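Flisex hand gripper (setup and upkeep)

The Flisex is a two-finger hand-held gripper used for recording grasps, with a camera on the tool looking down at the fingers. It was put together at the Ndlovu workshop in Geltville and is also used at the smaller bench in Seltside. This article covers how the tool is set up, checked and repaired. For the software side see the separate page.

Background

First built in December by Annatjie Mtshali and Finbarr Fahy. Early version had one moving finger and one fixed. Dropped quickly -- objects got pushed sideways on every close. The current version moves both fingers together, each arm turning on its own pivots, with a bolt-on pad at the end. Pads are treated as a wear part. Arms are not, though they do wear.

Setup

Starts with the pads off. Arms are swung open and closed by hand, trigger disconnected, and should move freely all the way. Any gritty feel means the bushings come out for cleaning before going any further. Then the linkage goes back on and the two arms are matched, left to right, with the trigger fully released. If one arm sits further out than the other the adjuster on that side is turned until they agree. Half a turn is usually too much.

Pads go on next. Screws are started by hand, all of them, before any is tightened. A pad tightened on one screw first will sit crooked and stay crooked. No thread glue on the pad screws -- Mtshali's original notes are firm on this, and the Seltside bench ignored it once and had to drill out a screw.

Camera last. It has to see both pads at full open, and the focus is locked with the fingers closed on something, not empty.

The ball check

After any work on the fingers the tool is checked with a tennis ball. A ball is round, so it shows up an uneven close right away: if one pad arrives early the ball rolls or climbs. It also gives a little, so the squeeze can be felt through the trigger.

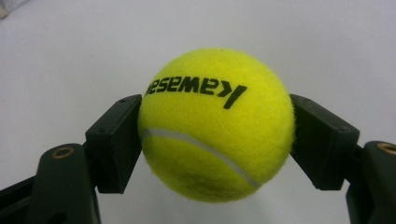 The check is three closes, lifting the ball clear of the table each time and turning it a bit between closes. Slip on any of them is a fail and the pads come off again. Balls get retired when the felt goes bald, a bald one slips on good pads and wastes an afternoon. New balls are no good either for the first few closes, too springy.

Jarmila Paulík added a second step later on, a slow close filmed from start to finish and played back. Uneven arms are easier to catch this way then by eye.

Routine care

Pads are wiped with a damp cloth at the end of the day. No solvents. Felt lint collects at the pad edges and in the pivots and is brushed out, never blown, as air drives it deeper into the bushings. Lens gets its own cloth.

Every 1000 closes the pads are taken off and looked at from the side. Worn ones have a hollow across the gripping face. They are replaced as a pair, even when only one looks bad. Pivots get one drop of light oil at the same time, excess wiped off. Too much oil creeps to the pads.

Common faults

Ball climbs toward the camera on closing. Pads not angled the same, or a pad screw loose.

Ball drifts to one side. Arms not matched, go back to setup.

Fingers slow to open. Return spring tired or lint in the pivots. Clean first, spring second.

Click near the end of travel. Usually a bushing that has worked loose in its seat. Gumaro Gallegos, who handles repairs at Geltville, presses the old one out and fits a new one; gluing the old one back has been tried and lasts about as long as youd expect. The arm needs 2 hours in the press jig and should not be used the same day.

Pad marks on soft objects. Trigger stop set too deep.

Spare parts

Each bench keeps 5 pairs of pads, a return spring, spare bushings and a bag of pad screws. Screws for the old one-finger version look the same and are slightly longer. They bottom out before the pad is tight. Throw them away.

Comments

Salamatu Uzor
7/10/22
Had the click for weeks, was blaming the trigger. Bushing. Thanks.

fahy_f
Setup section should say matching is done with the spring ON. Otherwise its meaningless. Will edit when I get a minute

benchtwo
Can confirm re the long screws. Found a whole bag of them at Seltside.

Related articles

Flisex recording software
Trigger stop adjustment
Pad casting, Ndlovu method
One-finger Flisex (retired)
Lens cleaning and focus lock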